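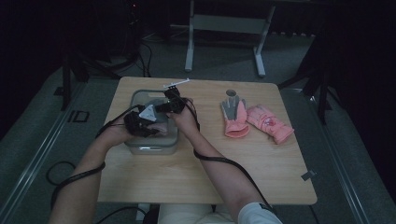 Ticket: Label printer prints blanks, then stops
Site: Pellelmont, back office
Opened by: Greer Tosh
Priority: High
Status: Closed

Problem

Lennox label printer on the packing side. Was fine yesterday. Since first thing this morning it prints one good label, feeds two or three blanks, prints another good one, then stops with a red light. Print queue in Paltero says "sent" for everything so no help there. Courier pickup is 3:30 pm and there's a stack of winter orders waiting. Gloves, hats, the usual February stuff.

Tried so far:
– off and on at the switch
– off and on at the wall
– new roll
– different USB port
– restarted the PC (took forever, updates)

No change from any of it. Test page from the printer's own button comes out fine, which is odd. Only goes wrong when the job comes from Paltero.

Update 9:40 am

Swapped the USB cable with the one off the receipt printer. Same thing. Put it back. Receipt printer now works and label printer still doesn't, so cable is ok.

Cleaned the print head with an alcohol wipe, let it dry. Labels look a bit crisper but still the blanks in between. Also cleaned the roller, lots of gum on it. Didn't help but it needed doing.

Update 10:15 am

Printed 54 labels as one batch to see if there's a pattern. Wasted most of a roll. Pattern is good, blank, blank, good, blank, then red light, then if you press feed it picks up again and does the same. It doesn't lose any orders, every label comes out eventually. But you have to stand there pressing feed.

Error in the driver window is code 37. Manual says "media mismatch". Media is the same media we always buy!! Checked the box, same part number as the old box.

Rory Matheson thinks it's the gap sensor. Opened it up, blew the dust out, moved the sensor to the middle mark. Ran calibration (hold feed until it blinks twice). It fed out a long strip and stopped on a gap like it's supposed to. Sent one job from Paltero – blank, blank, red light. So calibration is fine and Paltero is still not. 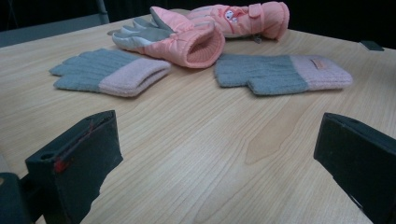

Murdo Moncrieff: Before you take the sensor apart again, go look at the page size in Paltero. Not the printer settings in Windows, the template itself. There was an update overnight and two other stores have called with the same complaint. If the template is longer than your actual label the printer thinks one job covers several labels, and you get blanks. The test page comes from the printer's own memory so it wouldn't show it. Send me a screenshot of the template screen please, and tell me which template name is in the drop-down.

Update 11:05 am

Screenshot attached. Drop-down says "Moster standard 2". We have never used that one, ours was always just "Moster standard". No one here changed it, I asked. Joris Postma was in last night doing returns but he only scanned stuff in.

Old template isn't in the list any more. Only the new one and a blank one.

Murdo was right about the length. New template is set up for the long shipping label with the customs bit at the bottom. Ours are the short ones. Changed the length by hand, hit save, sent one job. Good label, no blanks!

Sent a second job. Blanks again. Went back in and the length had reset itself to the long one. Saved again, same story. It keeps it for one job only.

Update 11:30 am

Logged into Paltero as admin instead of packing user. Length now saves and stays saved. Logged out, back in as packing user, still there. Sent five jobs, all good. Then Morag MacKinnon sent one from the other PC and we got blanks again, on both PCs this time.

So it looks like the other PC still has the old settings stored and pushes them back over ours whenever it prints. Can someone confirm.

Murdo called back at noon. Confirmed. Each PC keeps its own copy and whoever prints last wins. Steps he gave over the phone, writing them down so we have them:

1. Close Paltero on every PC, all of them, including the one at the counter.
2. Open it on one PC only, log in as admin.
3. Templates, make a copy of the Moster one, give it a new name. Don't edit the original, the next update will just overwrite it.
4. Set the length to the short label. Save.
5. Set the copy as default for all users. There's a checkbox way at the bottom, easy to miss.
6. Log out. Open Paltero on the next PC, check the drop-down shows the new name before printing anyting.
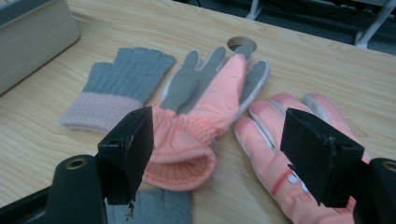

7. Delete whatever is still sitting in the Windows print queue on each PC. Old jobs carry the old length and will set off the red light again.
8. One calibration at the printer when all that's done.

Missed number 7 the first time and had to go round again. Counter PC had jobs stuck in it from this morning.

Update 1:20 pm

All done. New template is called "Pellelmont short". Both back office PCs and the counter print clean. Ran the whole backlog in one go, no red light, no blanks. Rory is on packing, should make the pickup.

Still open from our side:
– why did the update remove the old template without a warning
– can packing users be blocked from seeing the original one
– queue in Paltero says "sent" even when the printer is stopped, that's no use to us. It holds up to 100 jobs and you'd have no clue

Update 3:50 pm

Courier came, everything went. Murdo is opening a separate ticket for the missing template and the other stores will be added to that. Need to order labels tomorrow, down to one roll and the end of anohter.

Ok to close this one. Greer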